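Skandcombe litter-scooping episodes: README and fault notes

Status: partially withdrawn. Read the section on timestamp drift before training on anything from the April batch.

Summary

Skandcombe is a set of first-person recordings of people cleaning cat litter boxes at home. It was collected to pretrain a policy for the Sesurau arm, which has to scoop, lift, sift and empty clumped litter without tipping the box or spreading material over the floor. The release holds 2208 episodes. Of these, 2041 are considered sound. The rest are affected by the fault described here and are listed in withdrawn.txt.

Maintainer: Rainer Kröger. Collection: Everaldo Vasconcelos and Arlindo Vasconcelos. Fault analysis: Gilmar Teixeira.

Contents

episodes/ video and hand pose, one folder per episode
labels/ phase labels (approach, dig, lift, sift, deposit, return)
calib/ head camera intrinsics, one file per headset
withdrawn.txt episode numbers, one per line
CHANGES history of the release

Phase labels were made by hand from the video. Hand pose comes from the Peixoto tracker and was not corrected afterwards. There is no force data.

What went wrong

A policy trained on the first release was run on the Sesurau arm at the Alanex workshop. On the lift phase the arm raised the scoop before the blade had cleared the litter, caught the rim and dragged the box towards the edge of the bench. Wellington Honorato pressed the emergency stop. The box stayed on the bench. The scoop handle snapped, and a fragment landed outside the marked area. No one was hurt.

The controller log showed no dropped commands and no joint fault. The arm had followed the policy output correctly. The force limit did not trip: it had been set for a loaded scoop and a free-sliding box stays well under it.

Cause

On one of the headsets, video and hand pose were stamped by separate clocks. The two were aligned at start-up only. In long sessions the pose stream ran ahead of the video, reaching nearly 35 frames by the end of the worst one. Labels follow the video, so in those episodes the hand pose for "lift" is paired with images in which the scoop is still in the litter.

The check script compared the two streams at the first frame of each session and nowhere else. All affected sessions passed.

Second fault, same batch

The tracker sometimes swaps left and right when both hands are close together over the box. Most people scoop with one hand and keep the other near the rim, so this is not rare.
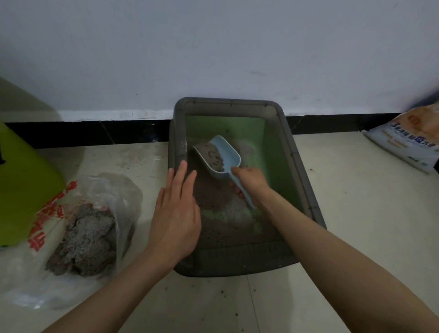 A swap usually lasts a few frames and can be filtered by limiting wrist speed. Where it lasts longer, the idle hand inherits the scooping trajectory and the label file gives no hint of it. We have not found a reliable automatic test. Episodes with a long swap are in withdrawn.txt only where Gilmar found them by eye, and he did not go through the whole set.

Changes in version 2

- Affected episodes withdrawn. Folders are kept so that numbering does not shift.
- Check script now compares video and pose at the start, middle and end of every episode.
- Wrist speed filter added to the loader, on by default.
- Headset firmware now stamps both streams from a single clock.

Running a policy on hardware

Clamp the box. Set the force limit for an empty scoop first and raise it in steps. Keep people outside the full reach of the arm plus the length of the scoop; our earlier marking left out the scoop. Do not use checkpoints trained on version 1, including fine-tuned ones.

Known limits

Clumping and non-clumping litter are not labelled separately. Spilled litter on the floor is not labelled. Bags and bins used for waste vary from home to home, and the deposit phase is the weakest part of the labels for that reason.

Reporting

Send suspected drift or hand swaps to Rainer with the episode number and the frame range. A screenshot alone cannot be traced.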